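Opinion > Home & Living > Everyday Design

Bring back the shared laundry room

The apartment building I moved into last spring, a new one on the Todstead side of Golby, has a washer and dryer in every unit. The leasing office put this at the top of the brochure. I understand why. For years I carried my clothes down four flights to a basement, and I would have paid a lot to stop.

Now that I have stopped, I think we gave up too much for it.

Start with space. My laundry closet takes up the spot where a coat closet should be, so the coats hang on the bedroom door. The machine inside is small and slow. A full load of towels goes in at 7 p.m. and I am still waiting on the dryer when I want to be asleep. My old basement had big machines that finished everything in less than half the time. On a bad week I could run 2 washers at once and be done before dinner.

Then there is the waste. There are 85 apartments in my building, which means 85 washers, 85 dryers, and 85 sets of hoses waiting to leak on the person downstairs. Most of those machines sit still nearly all week. A dozen good ones on the ground floor could do the same work, and one repair visit could cover all of them. When mine broke in August, I waited almost 2 weeks for a part and ended up driving to the Sangkhawat wash and fold on the highway anyway.

People who disagree with me usually bring up bad laundry rooms, and they are right about those. I have used rooms with one working light and a change machine that ate dollars. A shared room has to be clean, bright and close to the elevator. It needs a long table for folding and enough chairs. Owners who run theirs through an app such as Govance should also leave a way to pay without a phone. None of this costs as much as plumbing every unit.

It also has to be easy on people who can't lift much. Front doors at waist height help, and so do carts. 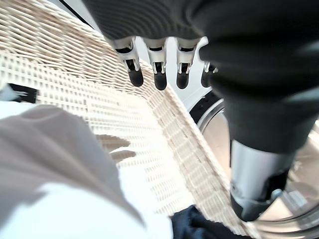
A white woven laundry basket. Carrying the load is still the hard part for many renters.

I don't want to oversell the social side. I did not make close friends in that basement. But I knew which neighbors worked nights and which ones had a new baby, and they knew me well enough to hold a package. In the new building I know the couple across the hall – barely – and no one else.

Some households need a machine at home, and larger units should have the hookups for one. For the rest of us, builders should offer a good room downstairs, give us back the closet, and take the difference off the rent.

14 comments | 31 shares

Contact the opinion desk | Copyright Todstead Weekly, all rights reserved | Back to top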